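Two weeks with the Tavares hand grippers. A few people asked for a review, so I'm putting it all in one thread.

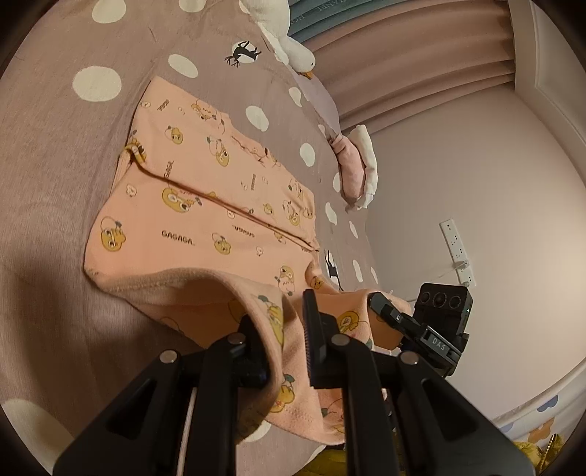
We rented two of them, one per hand, with the clothes folding plan. The plan is 15 days of hardware plus the upload service. You do the chores, they turn the recordings into training data, and you get the cleaned set back.

Setup first. The box came on a Wednesday with both grippers, chargers, a calibration board and a printed card. The card is fine. The longer PDF still describes the older model in two places, and the pairing steps are wrong there. Follow the card.

Pairing took me 12 minutes the first time. After that it was quick, except when I let one gripper go to sleep. Then you have to restart both, not only the one that dropped.

Grip on fabric is better than I expected. The ridges on the inside of the jaws hold a hem well. Thin jersey is harder. If you pinch a single layer near the tip it slides out when you lift. Take it a little deeper and it stays.

Thick seams are no problem. Ribbed cuffs are no problem either, but go slow when you let go or the cuff stays hooked on the jaw.

I folded on a bed for most of this, because that is where people in my house fold clothes. The Tavares guide recommends a table. A bed is softer and the sheet comes up with the garment if you press down too hard. I'd still do it that way if you want data from real homes.

Prints: I asked support if busy patterns cause trouble for the tracking. Madalena Magalhães from their side wrote back the same day and said patterned cloth is fine, and that plain white on plain white is what gives them bad sessions. That matches what I got.

We sent in 52 sessions. 4 were rejected. Two were white pillowcases on a white sheet, and two were my fault – I had started recording before the calibration finished.

The rejection notes are short but useful. Each one has a time stamp and one line saying what went wrong. I would like to see them in the app. Right now they come by email and you have to match them up yourself.

Comfort. My right hand was tired after an hour. Joaquim Torres, who did half the sessions, has bigger hands and didn't mind. There is no way to adjust the handle, and I think there should be.

Battery lasted through every morning we worked. I charged over lunch and never ran out.

I tried the Hivov kit last April for the same job. Hivov is lighter and the app is nicer. The jaws were too smooth for clothes, though, and I kept losing sleeves. For boxes and kitchen stuff I might still choose it. For laundry I'd take Tavares.

Would I rent again? Yes, for cloth work. I'd ask for the shorter plan and do two long days instead of spreading it out – the daily calibration eats time.

Next up is towels and fitted sheets. Lurdes Ramalho asked about socks. I have done a few pairs and it is slow going, so I'll post on that separately.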